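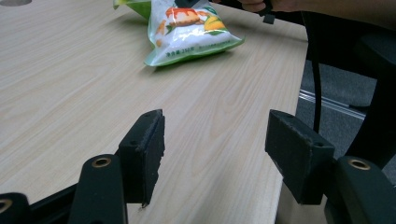

**pivine_pete**

Two weekends into collecting with the handheld gripper and I've got 849 demos saved, nearly all of them snack bags on the desk. The cake bag with the mango on it is my regular. Policy trains fine, loss looks lovely, then it closes a good inch to the left of the bag whenever the bag's near the far side of the table. Do I need more demos or different ones? My mate at Ulley reckons just keep going till I hit a couple of thousand.

**cocco_nut**

Different ones! I had 835 of a mug in practically the same spot and it learnt the spot. Threw out the lot, did 103 with the mug all over the bench and a few different starting heights, and it was miles better.

**gallel_user**

Disagree with binning them, sorry. Keep the old ones and down-weight them. A soft crumpled bag isn't a mug either – it sits differently every time you put it down, so you get variety for free.

**cocco_nut**

You get variety in the crinkles, sure. You don't get it in where the thing is, and that's his problem.

**pivine_pete**

Fair. I do tend to start with the jaws wide open and the bag up the far end, out of habit. Does it matter that the bag's glossy? Overhead light puts a bit of a shine on it.

**gallel_user**

Mine coped with shiny packets once I recorded a batch in the arvo and another at night with the lamp on. What colour's your table? A pale bag on pale timber might be half your trouble.

**pivine_pete**

Light wood, and the bag's white and green, so the green band should stand out okay. Might chuck a dark cloth down for a batch anyway.

**cocco_nut**

Do the positions first, then the cloth. Change 2 things at once and you won't know which one fixed it.

**pivine_pete**

Righto, positions tonight. I'll post the grasp numbers when it's finished training.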